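FOR IMMEDIATE RELEASE
15 Oct 2023

Celtdale shared workshop opens up its home-built folding arms

CELTDALE – The Wonitz project, a pair of laundry folding arms built on a bench at the Celtdale shared workshop, is now open for other members to build and copy. Parts list, drawings and code all included. Total spent so far – $986, most of it on motors.

Work started in April with one arm and a lot of tape. The second arm went on over the summer, and the fingers have been redrawn more times than anyone wrote down. Printing one full set of parts takes around 139 hours on the workshop's older printer, less if you skip the cable covers.
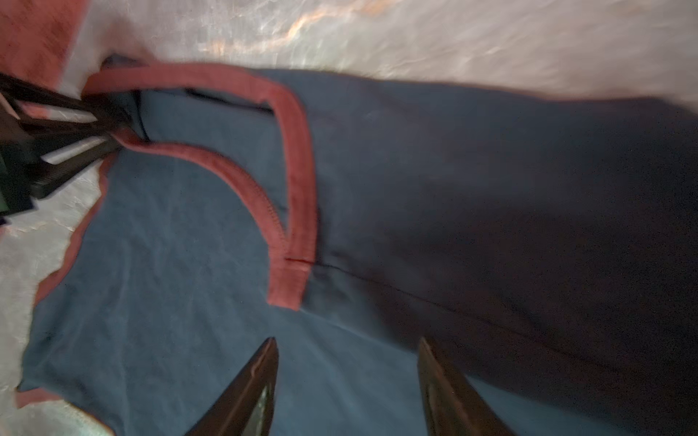

Clothes are harder than boxes. A shirt never lies the same way twice, and the small camera at the wrist only sees what is close by, so the team picks garments that give it something to look for. A navy top with rust-red trim round the neckline is a good one to practice on – the band stands out from the cloth, and the gripper can go for the neckline instead of hunting for a corner. Plain black T-shirts are still a problem. So are socks.

"We wanted somthing a person could put together after work, with normal tools," said Orysia Karpenko, who leads the build. "It's slow. You can fold faster. But every part of it can be fixed at this bench."

The team has logged 501 practice runs to date. Next up: a softer finger pad, a quieter base, and a rewrite of the setup notes, wich still assume you own the same power supply we do.

Members can book bench time on the Wonitz build at the front desk. Bring your own shirts. Parts kits are not for sale and there are no plans for that at the moment.

Press contact: Orysia Karpenko, Celtdale shared workshop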